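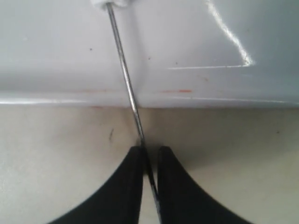 Can a pair of ordinary two-finger grippers hold something as thin as a skewer? With the right fingertips they can, and a comparison published by the Jolgate workshop on May 4, 2024 puts numbers on how much the fingertips matter.

The workshop set up two robot arms facing each other over a table and gave them a job most people have done at a campfire: putting a marshmallow on a metal skewer. One arm holds the skewer. The other handles the marshmallow, and the two may change roles during a run. The only thing that changed between rounds was the set of fingers bolted to the grippers.

Two sets were compared. The first, from Truven, has a narrow tip and a hard face. The second, from Gosselin, is wider at the tip and has a softer face that gives a little under load. Both fit the same mount, so the arms, cameras and controller stayed as they were. An operator drove the arms by hand through a pair of Kovar controllers, and no part of the task was automated.

In all, the workshop logged 438 attempts over a period that began in January. Each attempt was scored as finished, dropped or stopped by the operator. A run counted as finished when the marshmallow was fully on the skewer and one gripper still had hold of the metal.

The Truven fingers did better at picking the skewer up from a flat surface. The narrow tip gets under a thin rod with less pushing, and operators needed fewer tries to close on it. Once the skewer was in the air, the result went the other way. The hard faces let the rod turn when the other arm pressed a marshmallow against the point, and the tip would drift off line. The Gosselin fingers held the angle better but were slower at the pickup.

Of all the attempts, 321 were finished and 52 were stopped by the operator. The rest were drops. Most of the drops came at the handover, when both grippers are on the skewer at once and a small movement in one arm pulls against the other.
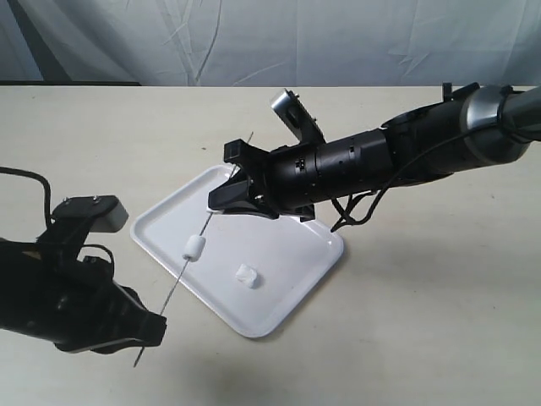

Camera placement

The workshop also looked at which camera views the operators relied on. Each had a view from the wrist of either arm and a fixed view of the whole table. The wrist view was preferred for closing on the skewer, but glare from shiny surfaces made the metal hard to pick out at some angles. Operators often switched to the fixed view to judge the distance between the point and the marshmallow.

A short round of about 121 attempts was run with the fixed view turned off. Runs took longer, and operators said depth was the main problem. The workshop has not released a separate score for that round, which is included in the total.

What comes next

Jolgate plans to repeat the work with a third fingertip that has a shallow groove cut across the face, meant to stop a thin rod from turning. It will use the same arms and the same scoring. The workshop also wants to try a thinner skewer and a smaller marshmallow.

Drawings for the mounting plate are available from the workshop on request. The fingers themselves have to be ordered from their makers.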